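How to Pack Snacks for a Long Train Trip

Last updated in May

I take the long train to my parents two times in a year, and the trip is 13 hours if there is no delay. The first time I bought everything in the dining car and I spent too much money for two dry sandwiches. After this I started to pack my own food, and my friend Tobiloba Wike asked me to write down how I do it. So I write it down for everybody.

What you need

A few large clear plastic bags
Some small bags or boxes with a good lid
Paper napkins, more than you think
A bottle for water
One empty bag for trash

Step 1. Make a list of the hours

Take a piece of paper and write when you leave and when you arrive. Mark the times when you normally eat. My train leaves at 7 in the evening, so I need one dinner, one breakfast and small things between them. I plan three small snacks for the night, in case I can not sleep.

Step 2. Choose food which is quiet and does not smell

You sit close to other people for a long time. Boiled eggs and fish are good food, but please eat them at home. I take plain crackers, dry fruit, nuts, small cookies, and bread with hard cheese. Chocolate is fine in winter. In summer it melts on your hands and then on the seat.

If you share the table with children, ask the parents before you offer nuts.

Step 3. Buy single packets for the second half

Food from a large package becomes soft after you open it. For the evening this is no problem, you eat it fresh. For the morning I prefer things that are packed one by one. They cost a little more. When I do not find them, I divide a big package into small bags and press the air out with my hand.

Step 4. Pack in the order of eating

Put the breakfast at the bottom and the dinner on the top. Heavy things like apples go down at the side, where they can not break the crackers. I use a clear bag for all the dry snacks, so I can find what I want when the light in the car is low. My cousin Zaid puts everything in a black backpack and he searches each time for ten minutes with his telephone in his mouth.

Keep the bag with you at the seat. Do not put it on the high shelf, or you will have to climb over your neighbor at midnight.

Step 5. Water and tea

Fill the bottle at the station. Bring tea bags also, and ask the attendant for hot water. On my line it is free, on other lines I do not know, so please check before.

Step 6. The trash bag

Hang it on the hook near the window. Tie it before you sleep.

Some questions I received

Ebise Tesfamariam wrote to me to ask about fresh fruit. Apples and small oranges travel well. Bananas travel badly, I tried it and my book still has the mark.

Another reader wanted to know how much to bring for two persons. I do not double everything. I double the bread and the water, and for the snacks I add only one half more.

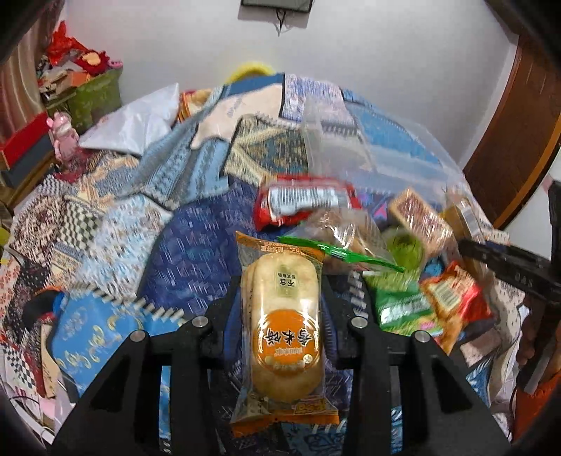 For the trip back I buy again at my parents' town, on the morning of the day when I leave. The shop near the station opens at 8 and on Thursday it has fresh bread, so if I can choose, I travel on this day.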